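Subject: Re: [parish-sound] Boundary mics for the hall, yes or no
Date: September 7, 2018

I've read the proposal twice and I'm still not persuaded.

> We had the rep from Skevurico in during June and he was very
> convincing. Two flat boundary mics on the committee table would
> pick up everybody, no stands, no fiddling, nothing to trip over.
> The package comes to 2,414 with the mixer. He says Bultport hall
> has gone over to them and has never looked back. I'd like a show
> of hands on the list before we order.

Has anyone on this list sat through a meeting at Bultport since they changed? I have. I was at the back, which is where most people sit, and what I heard was paper. Every page turned, every biscuit, every pen put down. The speaking was in there as well, somewhere behind the rustling. Perhaps the rep visited on a day when they had no agenda.

A microphone lying on a table hears the table. The makers will tell you it makes good use of the surface, and in a carpeted boardroom with six people I dare say it does. Our hall seats 75, it has a hard floor and a ceiling nobody has ever measured, and the heater runs all winter. Put the mics further from the mouth and you turn up the gain to make up for it, then you get the heater, then you get the howl. I've yet to see a leaflet that mentions the howl.

What I'd do is leave the system as it is and spend a little on the front end. An ordinary dynamic mic on a short stand, one between two speakers, close enough that people needn't lean. Clips matter more than folk think. The thin plastic ones grip well for a year and then let the mic slide backwards in the middle of the accounts.

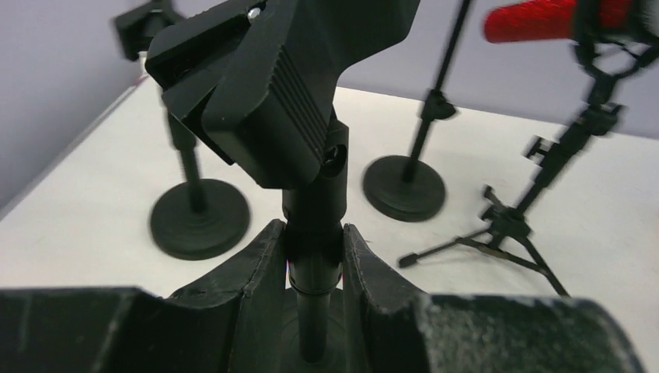 The clip end of a table stand. Check the knob at the joint before every meeting.

The objection to stands has always been that they get in the way and people don't like looking at them. I've some sympathy with the second half. But the row at the annual meeting wasn't over how things looked. It was because the back 8 rows couldn't hear the vote being read out, and somebody had to read it again, and by then half of them had changed their minds.

On price, the figure quoted leaves out the cable run, and I asked. It also leaves out the phantom power, unless you take their mixer, and I suspect that's why the mixer is in the package. Kemau do a plain stand and clip for 61 the set. We'd want four. You can do the sum yourselves, and there'd be enough over to get the loudspeaker by the kitchen hatch looked at, which has buzzed since before I joined.

One thing I will grant the other side. A light stand on a slippery table is a nuisance. Get the weight in the base and the trouble mostly goes away. 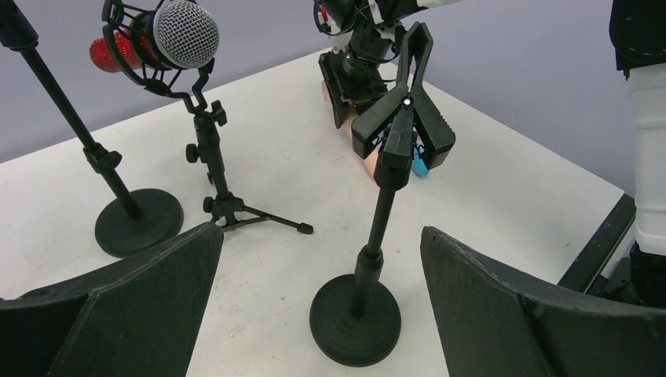 Round base, heavy sort, on a white tabletop.

The Quispe room has used stands for years, and the only complaint I can find in their minutes is about the chairs.

So my hand is down for now. If Skevurico are as sure as they sound, let them lend us a pair for one full meeting, with the heater on and the agenda printed on both sides as usual, and I'll sit at the back and listen. If they won't lend, that tells me something too. Could whoever spoke to the rep ask him, and post the reply here in full, please, not a summary of it?

And could we trim the quoted text a bit? The last digest was mostly arrows.

--
To leave this list, send a blank message with "unsubscribe" as the subject.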